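Home & Garden > Moving and Storage

Asked in August by Ebony Nepia

Is it worth paying for a storage unit between leases?

My lease in Lambert ends on the 3rd and the new place in Sonham isn't ready until the 28th. I have a one-bedroom's worth of stuff. The unit I was quoted is $345 a month plus a truck both ways. The movers said they could hold everything in their own warehouse for $703 total, truck included. Has anyone done it the second way? I'm worried about things getting lost.
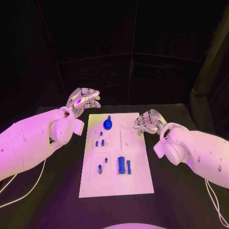 Natalie Stockdale: Go with the movers if they give you a numbered inventory and you both sign it. I did that for five weeks and everything came back except a shower rod. Ask what the coverage is per pound, because the basic kind pays next to nothing for a TV. Also ask if there is a second charge for taking things out of the warehouse. Mine had one and it wasn't on the first quote.

Keep your papers, medicine and a week of clothes with you. You can't get into a mover's warehouse whenever you want.
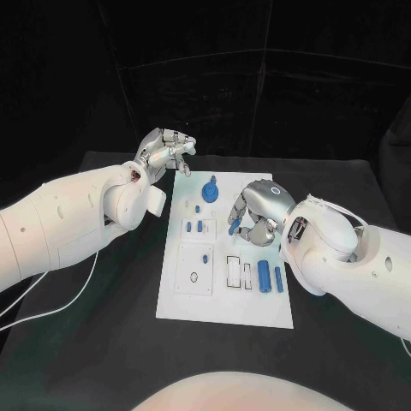 Photo: Flaselon

Answer 2
just sell the big stuff. I got rid of my couch and bed and it was way cheaper

Answer 3
Price the unit again with everything in it. Two truck rentals, a lock and the insurance they make you buy put mine at $1,118 for one month. Some places prorate the first month but not the last, so check your dates before you sign.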